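The Right Hand

The laundry at Kondholm had folded hotel linen for as long as Llinos Owen had worked there, and after the spring it folded clothes. Storero bought the building, put the new line in where the presses had been, and sent half the women home with a letter. The other half were given grippers and told to practice on whatever they had.

Llinos practiced in the bedroom. She had been a folder for most of her working life and had never brought any of it home before. The pay was by the fold, 1,000 a month, with a little extra for anything over. Dark shirts paid the same as light ones, though they were harder. The folds went to the line, and the line learned from them.

She did the black shirts in the morning, when the light came through the red and white curtains and she could find the hems.
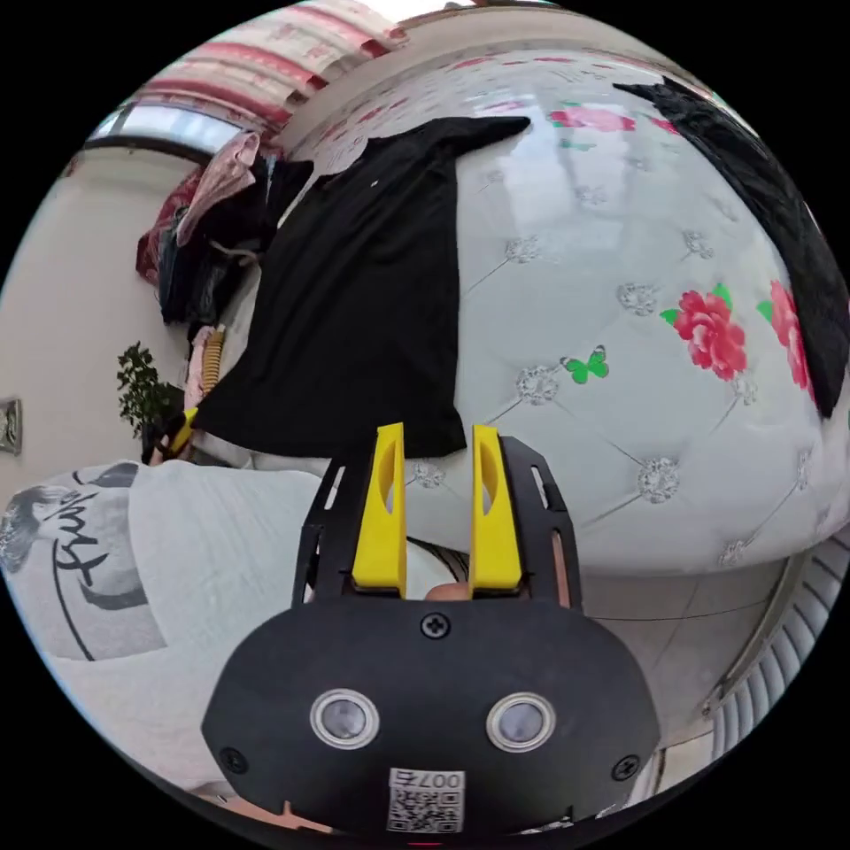 Number seven

Everyone's tool had a number. Hers was 007, and at the depot they made the joke the first day and then left it alone. Vaughan, who handed out the tools, told her to hold it like a cup and forget her fingers.

She couldn't forget them. Thirty years of sheets had taught her to feel for the seam with her thumb, and the yellow fingers had no thumb. They could close and they could open. She had to look for the seam instead, and it made her slow. By the end of June she had started looking for seams in other things, the bread bag, her own cuffs.

"You're flattening it first," Vaughan said when he called about her work. "The line doesn't do that now. It's stopped because some of you stopped."

"It comes out crooked if you don't."

"It comes out fine for the price."

She went on flattening. She took hold of the bottom edge and drew the cloth over the white quilting, past the red peonies, until the sleeves splayed out. 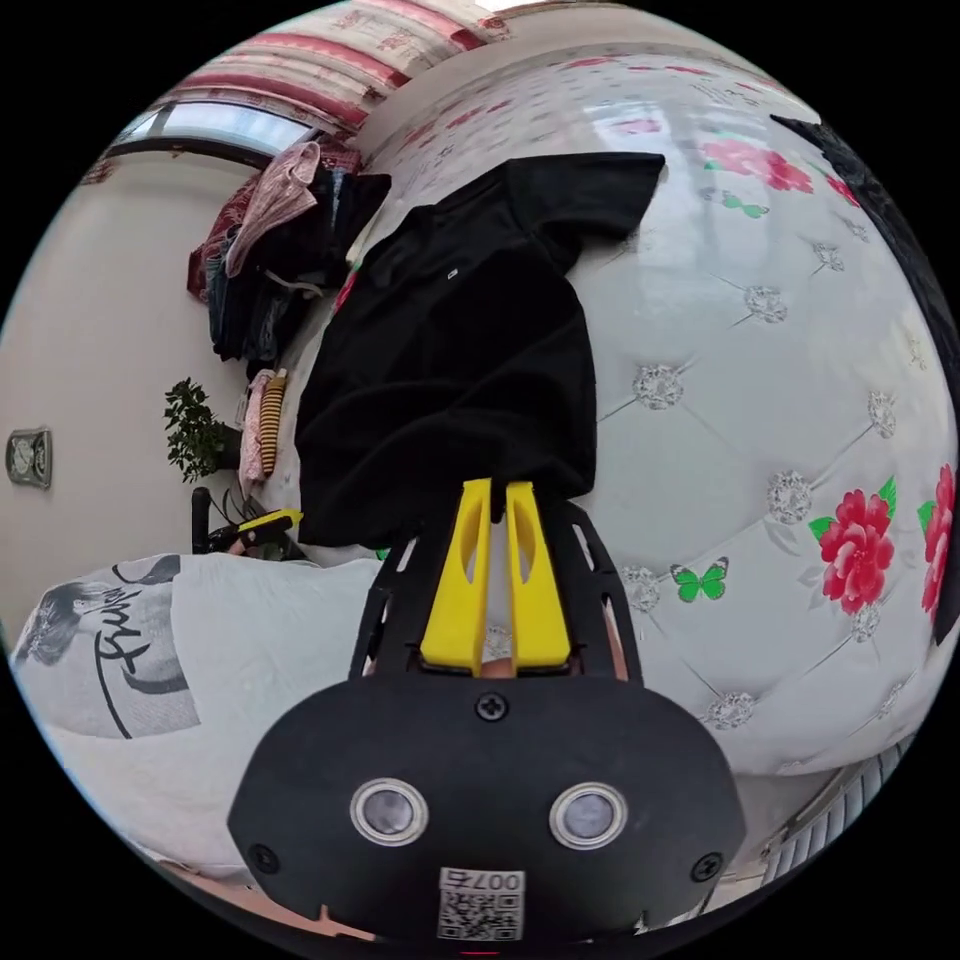
The visit

Storero let them come in and see it once. Llinos went with two others from the old press room. The line was behind a rail, and it was quieter than the presses. A shirt came down, the fingers took it by the lower edge, and then, before the first fold, they drew it toward themselves and let it settle.

"That's you," said the woman next to her.

"It could be anybody."

It did another one the same way. Llinos watched until the supervisor asked them to move along. The counter over the rail said 1,111, and she did not know if that was for the day or the hour.

On the bus she worked out what she would have been paid for that many. Then she got home, moved the pillow over, and picked up the next shirt.

Comments

kurholm_reader: My mother folded at a place like this. The bit about the thumb is right.

Dee P.: I wanted to know what happened to the women who got the letter. Maybe a second part?

tallis44: Good story - I read the bus line twice. Does she keep flattening them, do you think?

Contact | Copyright Kurholm Stories, 06/11/2019 | Back to top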